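Loading a Wire Dish Rack With Glazed Ceramic Plates

Applies to: freestanding wire racks used on a counter or table, stoneware and earthenware plates, hand washing

Last updated October 12, 2025

Most chips on ceramic plates are found on the rim, and a good share of them are made at the rack. A plate coming out of rinse water is slippery, the rack wires are hard, and the slots are often narrower than they look. The procedure below covers setting up the rack, handling one plate at a time, spacing, drying time and unloading. It assumes the plates are already washed and rinsed.

What you need

A wire rack with slots or dividers
A flat, level surface at least as large as the rack
A tray or absorbent mat, if the surface is not waterproof
A dry lint-free towel

The rack used in our kitchen is a Redivar two-piece model. The Helon rack of the same footprint has wider slots and suits thick stoneware better. Anything with upright dividers will do. A flat mesh rack with no dividers holds bowls and cups but is a poor choice for plates, which have to be leaned against each other or against the outer rail.

Before you start

Measure the thickest part of your plate, usually the rim or the foot ring, and compare it with the gap between two wires. The plate should enter the slot without force and lean by a few degrees. If it stands perfectly upright it can rock both ways. If it leans so far that its face rests flat on the next divider, water will sit behind it.

Check the wires for places where the coating has worn through or where rust has started. Bare steel leaves gray lines on pale glazes. These are metal marks and not scratches, and a mild abrasive cleaner usually removes them, but it is easier to retire the rack or sleeve the worn wire with a short piece of silicone tubing.

Step 1. Place the rack

Set the rack on the surface with its long side parallel to the edge of the sink. Press down on each corner in turn. If one corner lifts, bend the foot back into line or put a thin pad under it. A rack that rocks when empty will rock more with 13 plates in it.

Leave a hand's width between the rack and the wall. Air has to reach the back row.

Step 2. Drain the plate over the sink

Hold the plate vertically by the rim and let it run off for a few seconds. Turn it a quarter turn and wait again. The foot ring on the underside holds more water than the face, and most of it will come out on the second turn.

Do not shake the plate. A wet rim gives very little grip, and the faucet is usually close by.

Step 3. Bring the plate to the rack

Carry one plate at a time. Hold it at the edge, with the pressure on the rim and the adjoining part of the face, and keep the decorated area clear of rings and watches. Glazed decoration varies in hardness across a single plate. A cream plate with brown speckling and a glossy green patch along the rim, for example, has at least two surfaces to look after, and a scratch shows most readily on the glossy one.

Approach from above with the plate slightly tilted. Pick the slot before you lower the plate. Changing slots halfway down is how rims get knocked against the wires.

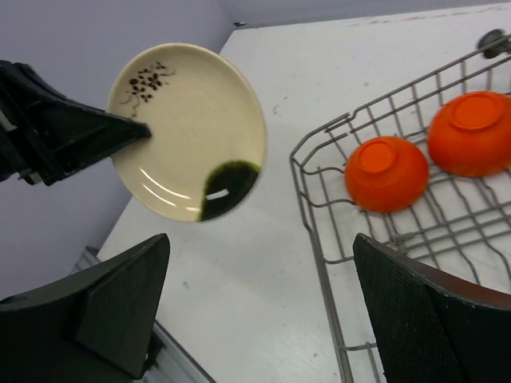

Step 4. Lower it into the slot

Turn the plate to vertical over the chosen slot. Lower it until the rim touches the floor wires, then let it lean back against the divider. Keep hold until it has settled. You should feel two points of contact at the bottom and one behind.

If the rack floor is made of wavy wire, seat the rim in a dip. On a crest the plate can roll sideways when the next one goes in.

Step 5. Fill in order

Start at the end farthest from your working hand and move toward it. Your hand then never passes over plates that are already standing. Put the largest plates at the back and saucers at the front. All faces should point the same way.

Leave one empty slot between plates with a deep rim. Flat plates can take adjacent slots, provided that they do not touch. Two touching plates trap a film of water that can still be there the next morning.

Step 6. Dry and unload

Flat plates in an airy room are normally dry in 2 hours. Unglazed foot rings take longer. Touch the ring before stacking — if it feels cool and slightly tacky, it still holds water. Wipe it with the towel and give it more time.

Unload in the reverse order, nearest plate first. Lift straight up until the rim clears the dividers, then turn the plate flat.

Problems and fixes

Plates slide forward: the rack is tilted, or the feet are wet on a smooth surface. Dry the feet and check the level.

White spots on dark glaze: hard water. Our tap supply in Brinbridge measures nearly 200 ppm, and spots appear on every dark plate that is left to air dry. Wipe the face with the towel after draining.

Gray lines on the rim: metal marks from a worn wire. See "Before you start."

Rack floor smells: standing water in the tray. Empty the tray after each load and wash it once a week with dish soap.

Heavy platters tip the rack: they are too tall for the dividers. The Mokgethi platter stand holds one large piece upright and can be kept beside the rack.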